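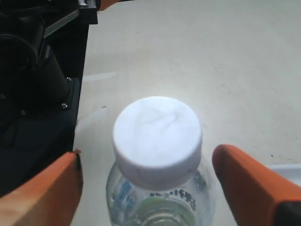
Irkwood Bench Cell: capped bottle handling

The Irkwood is a two-finger handling cell for clear bottles with screw caps. It is supplied by Flinbridge for benches where bottles are sorted, presented for checking and set down again by hand. The wrist camera looks down past the fingers, so the cap stays in view during the approach.

Scope of supply

Arm on flat mounting plate
Gripper with one pair of orange fingers
Wrist camera and bracket
Controller, cable set, foot pedal
Jatitska job software, 2 seats

Working data

Bottle diameter: up to 90 mm
Stored jobs: 200
Cycle, pick to place: nearly 16 seconds
Bench fixings: 4
Supply: single phase, 13 A plug

Printed and transparent bottles

Labels seen through a curved wall distort and should not be used as a locating mark. The software locates on the cap rim. Glare on the shoulder can be masked in the job settings. Matt, pale worktops give the most even background; wipe off marks before teaching a new bottle.

Changes to the operator's job

On a manual bench the operator lifts, turns and sets down every bottle. With the cell fitted, the operator loads the bench, clears rejects and decides on any bottle the camera has flagged. Repeated gripping is reduced. Time spent looking at a screen goes up, and the display should be set at eye height for the person on shift.

Staffing at the bench stays at one person per cell during the first month. Job changes are made by the operator with the pedal and do not need a technician. Allow half a shift for training, including stopping the arm, freeing a trapped bottle and restarting a part-finished job.

Finger replacement

Fingers are sold in pairs under the Tkachenko range. Isolate the cell, remove both fingers, fit the new pair and run the closing check. Do not mix worn and new fingers. Re-teach is not required if the finger length is unchanged.

Options

Long finger pair
Second pedal
Raised display arm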